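Wrapping a bouquet in fabric instead of paper – how do you stop it slipping?

Community help > Home and crafts > Flowers and gifts
Posted June 2023 – 4 replies hidden, show all

Caoimhe Ó Conaill

Hi all, quick one as I've got to get this sorted before the weekend. My aunt is retiring and I said I'd do the flowers, and like an idiot I said I'd wrap them in fabric like I'd seen done in a shop. Ordinary roses from the supermarket, stems still long, and I've got a big square of plain cotton from the remnants bin, bit of satin ribbon, kitchen string.

Tried it last night with some old stems from the garden. Three goes. First time the whole lot slid out the bottom when I picked it up. Second time I tied it so tight the cloth bunched up like a sack of spuds. Third time looked ok from the front but the back was a mess and one corner was hanging down past the stems.

So:

Do you lay the cloth square on to you or with a point at the top?
Does the second colour go on first or last? I've got a smaller bit in a contrasting colour I wanted to show at the front.
Tie the stems before or after?
How do people deal with the wet ends? They need to be in the car for two hours and I don't want a damp patch on my lap.

I did look at a video but she does it in 30 seconds flat and her hands are in the way the whole time. Not bothered about it looking proffessional, just want it to hold together till she's got it in a vase. Budget is basically nil now, I've bought the roses.

Thanks in advance x

Jagadeesh Marar

Point at the top, always. If you lay it square you get a tube, and a tube is what slides off.

I used to help out on a flower stall in Clavwood, did a lot of these in the run up to Mother's Day. Order we did them in:

Tie the stems first. Properly, string or a rubber band, at the place your hand naturally holds them. This is the bit people skip and then the cloth has to do all the work. It can't.

Strip any leaves below the tie. Also thorns, if your cloth is anything thin it'll snag.

Cloth flat on the table, turned like a diamond. Give it an iron first, creases show up more than you'd think on a plain colour.

Smaller piece goes on top of the big one, if you want it as a lining that peeps out. If you want it as a band round the front, leave it off till the end and fold it in half longways. I prefer the band. The lining tends to vanish once it's all gathered up.

Flowers down the middle, heads just under the top point, or over it if you want them to stand proud. Bottom point folds up over the stem ends. Then left side across, right side across, snug but don't strangle it. Gather in at the same place as your string underneath, so the two ties sit on top of each other. Ribbon last.

The bottom point being folded up first is what stops the slide. Your first go fell out because there was nothing under the stems, I'd bet.

Wet ends – damp kitchen roll round the cut ends, then a small freezer bag, then a rubber band round that. All of it before the cloth goes near. Squeeze the kitchen roll out first, it wants to be damp not dripping. Two hours is nothing, they'll be grand.

How big is your cloth? For a dozen you want it bigger than you'd expect. If the side points don't meet and overlap by a good hand's width its too small and you'll fight it all day.

Caoimhe Ó Conaill

Oh that's brilliant thank you. Bottom point up FIRST, no I was doing it last and sort of tucking it. Cloth is a metre so should be plenty. Will go with the band.

Is satin ribbon a bad idea? It keeps coming undone on me.

Jagadeesh Marar

Satin's slippy, yeah. Two options. Either do the real tying with string and put the ribbon over just for show, or go twice round before you knot it. Cut the ends on a slant or they fray. And take it off the reel and unwind it the night before if you can, it holds the curl otherwise.

Kiều

just use cellophane?? cheaper

or a tea towel. my sister did a tea towel and a safety pin and it was fine. you can keep the tea towel after

Prustano

Agree with nearly all of the above, but I'd say colour matters more than people let on. Pale roses on pale cloth look like nothing, you lose the edges of the petals. Go dark underneath. Brown is lovely with pink and cream, black can be a bit funeral. Then one strong colour and stop there. I did a set last September with two contrast bits and a patterned ribbon and it looked like a jumble sale.

Also mix your roses if you can, a few pinks and a few creams from two cheap bunches goes further than a dozen all the same. Keep the pinks out to the sides and the lighter ones up in the middle, stops it going lopsided.

Put an old tablecloth down before you start as well, there's always bits of leaf. This is the sort of layout I mean, cloth on the diagonal, roses up at the back end.
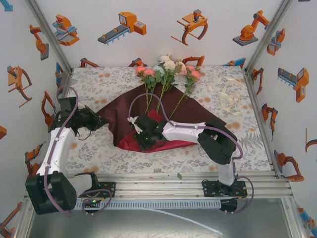

Dark brown for the main wrap, red for the contrast, cream ribbon off to the right.

With the red folded small like that you can shift it up or down till you're happy, before anything gets tied. I'd go fairly low with it, so it sits over the stems and doesn't fight with the flowers.

Couple of other things. Don't use anything stretchy, jersey is a nightmare, it keeps giving and the tie goes loose in the car. Cotton's fine, linen better. If the edges are raw, turn them under as you fold, no need to hem. And if the back is messy, leave it messy, tuck the last corner in on itself and put one pin through on the inside. Just tell your aunt there's a pin!

For the car, stand it in a bucket with a towel stuffed round. Not flat on the seat. Boot's ok if it isnt hot out.

Caoimhe Ó Conaill

Right, have ironed the cloth and found a bit of dark red for the band. Did a practise one with the garden stems just now, bottom point up first, and held it upside down over the sink and it stayed put. Back still not great but one pin sorted it.

Got a bucket too. Will mark this as solved, thanks everyone, and sorry Kiều all my tea towels are minging.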